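# Sizing for boys' flannels on a girl? And do they shrink

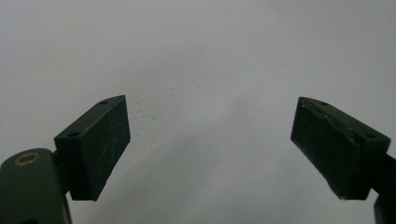 posted by Krystyna Zawadzka

ok so quick one, hoping someone here has done this. My daughter is 7, tall, skinny, long arms. Girls' shirts are all too short in the sleeve and kind of nipped in at the waist and she hates that. Her cousin passed down a boys' flannel and she has basically lived in it since July. Now I want to get her two or three more before school pictures.

Trouble is the sizing. The hand-me-down is an Indora, tag says 8, fits great, but it's been washed a million times so no idea what it was like new. I was looking at the Sitton ones (the brushed cotton, rust plaid and the navy) and the chart only goes by chest. Nothing on sleeve length. Do I get the 8 or the 10? Do they shrink? I don't own a clothesline, everything goes in the dryer, I'm not going to start babying a kid's shirt.

Also is there any difference in the buttons being on the other side, she does them herself and I don't want a meltdown at 7:30 in the morning.

Budget is 22 dollars a shirt, less is better.

---

**Wojciech Kalinowski**

Get the 10. Two girls here, both in boys' shirts since preschool.

Longer version. Brushed cotton shrinks, pretty much always, mostly in the length and mostly in the first couple washes. We had a Sitton in 8 for my oldest and after two trips through the dryer the cuffs were well up her wrists. Chest was still fine. So with long arms the chest measurement is not going to tell you anything usefull. Take the shirt that fits now, lay it flat, measure from the middle of the back of the neck, over the shoulder, down to the cuff. Then email the shop and ask for that number on the 10. They answered me same day. If they won't give it to you just order one and hold it up against the old one before you cut the tags.

Dryer: low heat and pull it out a bit damp, hang it on a door. Not babying, takes ten seconds. If you can't be bothered then yeah, size up and forget it.

Roll the cuffs the first winter. Looks cute anyway.

Buttons, mine never noticed. The younger one needed maybe one morning. Do check how stiff the holes are tho, new flannel can be tight, and that bugged her way more than which side they were on. Button and unbutton it a few times yourself before you hand it over.

Rust plaid fades some. The navy held up better for us, but it does bleed, so first wash on its own.

---

**Shaohua Lu**

my son wears an 8 in everything and he's 9 so I'd say 8?? we never had one shrink but I wash cold. Sittons go on sale a lot so wait if you can. love the rust one!!

---

**Miłosz Górecki**

Agree on the 10, with one thing to add. Boys' cuts are straight up and down, so on a skinny kid the 10 can look like a tent through the shoulders. If the shoulder seam hangs way down her arm, that's too big and rolling the cuffs won't fix it. Check for a slim fit. Sitton had one last year, not sure about now, it was in with the school shirts instead of the flannels so easy to miss.

Otherwise try secondhand. Already shrunk, already soft, and what you measure is what you get. I've paid 9 dollars for one that looked new. Search by brand and ask the seller for the sleeve, most will measure if you ask nicley.

For pictures I'd do a plain tee under it and leave it open. Then the fit hardly matters, and no buttons at 7:30.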